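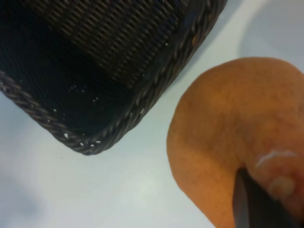

Force limit again, or so everyone says. Third entry this month on the same fault, and I still don't buy the explanation. The log has the grip stopping on the threshold as it should, and Marius has signed that off twice. Then you look from the wrist and the fingertip is pushed into the lower part of the orange with the peel giving way round it, on the side away from the basket. There's a pale, flattened patch on the skin as well, and a thin white streak above that. I can't say which grasp made those, or whether any did. Fruit comes in with marks on it. But "the software says it stopped" is a statement about the software.

Where we are, May, late afternoon:

Marius raised the sample rate on the finger sensor to 800 Hz and says the spike is gone. The spike is gone from the plot. He also changed the filter in the same commit, so I'd like one of those undone before we call it a fix.

Hannelore went back through the Mikley runs. 1,008 grasps logged, 7 flagged for over-force. I asked how a grasp gets flagged and the answer is that the controller flags it. So the thing under suspicion is marking its own homework. She agrees, a bit grumpily, and is going to pull 20 unflagged ones at random and cut the fruit open.

Eduardo thinks it's the approach angle. The finger comes in low and diagonal, the pad doesn't land flat, and the load goes through the edge of the tip, where the sensor reads poorly. I like this better than the threshold story, mostly as it can be tested with a block of foam and an afternoon. Not done yet. Foam is in the Tosham cupboard, second shelf, behind the old pads.

Vidar wants the limit halved across the board. I said no for now. If the reading is wrong, half of a wrong number is still wrong, and we'd start dropping things and have two faults to chase.

Safety side, for whoever is on next: until this is sorted, no hand-over trials on this arm. Ifigeneia has taken the key for the hand-over mode and it stays with her. I know the quoted force is low enough for fingers. It's the same quoted force I've been complaining about for a page.

To do
- revert filter, keep new rate, rerun (Marius)
- foam block at three angles, hanging scale for comparison, NOT the built-in reading (Eduardo, me)
- check all fruit for marks before it goes on the table and write it down
- ask Chuensuk when the pad was last calibrated. Their sheet has a tick and no date.

Reading time: 2 minutes

We use cookies to improve your experience on this site. Accept | Manage preferences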